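We use cookies to remember your login and to count visits. Accept / Manage settings

Horngate Neighbors Help Board > Home and workshop

Can a small robot arm do the sorting in my workshop already?

Posted by Selvaraj Miah, 22nd April

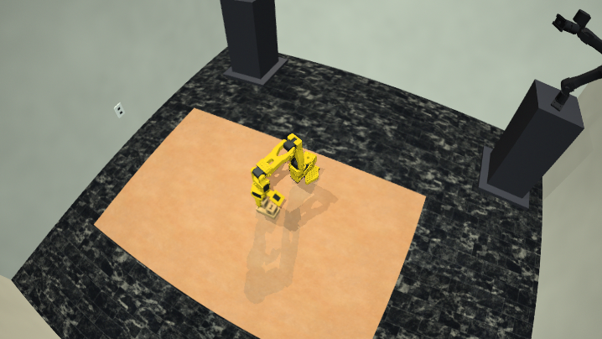 I have a small repair shop for sewing machines and kitchen machines, only me and my nephew. Every evening we must put the small parts back in their places: screws, bobbins, springs, plastic feet. It takes almost one hour and we are both tired at that time. I have been reading about table-size robot arms, and now I ask myself if one of them could do this work in the night, or at least a part of it.

The price I was told for one arm with a gripper, the Fladow, is 1285 dollars. For my shop this is not small money, but it is possible. I tried the simulation program first, which is free to use for 15 days. In the simulation I can move the arm well enough after some evenings of practice. My doubt is what comes after. The simulated table has almost nothing on it, and my real bench is never like this.

So I would like to know from persons who have really used such a machine. Can it pick mixed small parts and put them in boxes? And if it cannot, is there some other chore in the shop where it is useful today? Please excuse my English, I try to write clearly.

Mavis Mercado

Your English is fine. I ran a small arm for one winter in my husband's frame shop, so I can tell you what we got from it.

Mixed parts in a pile: no. Ours was a Sesness, and it could pick one block from a known place and put it in another known place all day long. When two pieces touched each other it took both or none. Springs were the worst, they hook together. If you spread the parts by hand first, it does better, but then you have already done half of the sorting.

What did work was feeding. We had a rack with a slot for each wooden corner piece, and the arm took them one by one to the glue station. I spent most of November making that rack. After that it dropped maybe one piece in a morning.

About the simulation, keep using it, but make it harder. Put more objects, put them crooked, change the light if the program allows. My settings from the simulation had to be done again on the real arm, mostly the height of the gripper over the table. Also leave money for the extra things. Camera, clamps and a better power supply took us close to 2000 in total.

For the house I would not buy one yet. I tried it with cutlery and went back to doing it myself.

esposito_19

dont bother, get a magnetic tray and some sieves. cost me 19 dollars

Selvaraj Miah

Thank you to both. Mavis, did you fix the rack to the bench with screws, or did it stand free? My bench top is old and I prefer not to drill it. The sieves I will also try, for the screws, but many of the machine feet are plastic and the magnet will not help there.

Mavis Mercado

Two clamps, no holes. Mark the position with tape, so you can put it back in the same place after cleaning.

Related on this board
Sorting trays for bobbins and needles
Used label printer, will it work without the program?
Robot vacuum stops at the door strip
How to clamp on a thin bench top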